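Get involved > Community projects > Call for home cooks

Search all notices Type a word or place Go

Home cooks wanted for the Prolthorpe One-Pot Supper Book

Thursday, August 22, 2019

We are putting together a book of the suppers people in Prolthorpe really eat, and we would love you to be part of it! Fikik, the small community press on the Nikville road, is looking for 28 home cooks to test recipes with us this winter. You don't need any training, and you don't need to be good at it either (two of us in the office can barely manage rice).

When we asked for recipes in the spring we hoped for a few dozen, and 2639 turned up, on postcards, on the backs of envelopes, one on a paper bag. Stews, dals, dumplings, a great many versions of leek and potato soup. Now they need cooking in ordinary kitchens by people who will tell us when the timings are wrong.

What you would be doing

You'll get a parcel of recipes every fortnight from October until the end of February, and we ask you to cook 4 from each one. Fill in the sheet as you go: how long it took, what you swapped, whether anyone asked for seconds. Everything is made in one pot on the hob, so you'll want a decent-sized pan with a lid. If you don't have one, tell us and we'll lend you one.

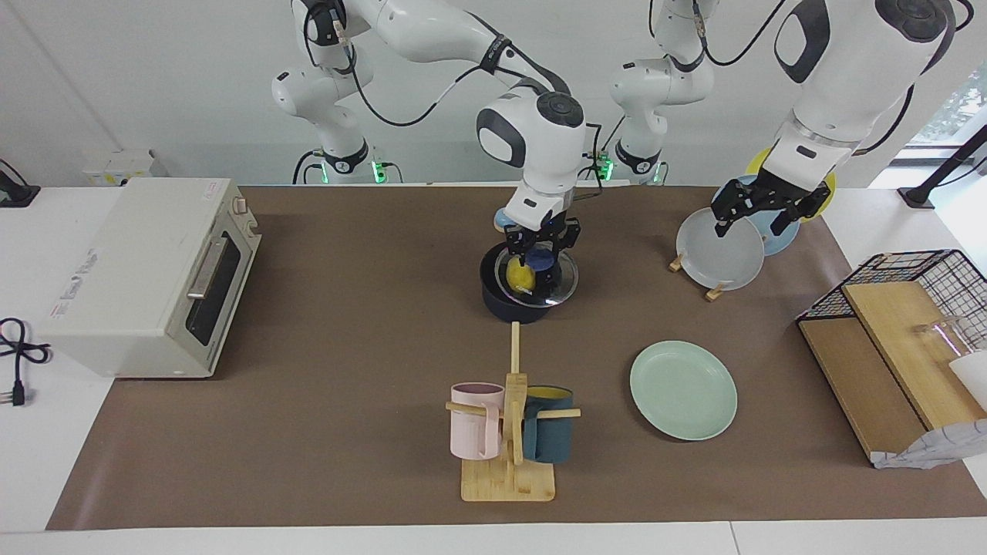

Going in: a dark navy pot and a see-through lid or plate.

We pay back what you spend on ingredients, so keep your receipts. You also get two copies of the finished book and your name in the front, and there's a big shared supper at the Fu Hall when it's all done.

Who we'd like to hear from

Anyone over 18 living in Prolthorpe or Nikville. We'd be especially glad of people who cook for one, people feeding a houseful, and anyone with a tiny kitchen or a single ring. Vegetarians and vegans very welcome, as nearly half the recipes have no meat in them. Please do tell us about allergies so we can sort your parcels properly.

How to apply

Write us a few lines about what you had for supper last night and who ate it. Drop it through the door at Fikik or post it to Box 3388, Prolthorpe. We'll reply to everyone by the end of September.

Comments

leekandspud: One of those soups is mine and I stand by the nutmeg. Can I test other people's if I sent one in?

Fikik: Yes please! You just won't get your own.

M from Nikville: Is an electric hob all right? Mine takes an age to heat up.

Fikik: Perfect, we need slow hobs as well as fast ones.

tins_and_beans: Posted mine this morning. It was toast, I'm afraid.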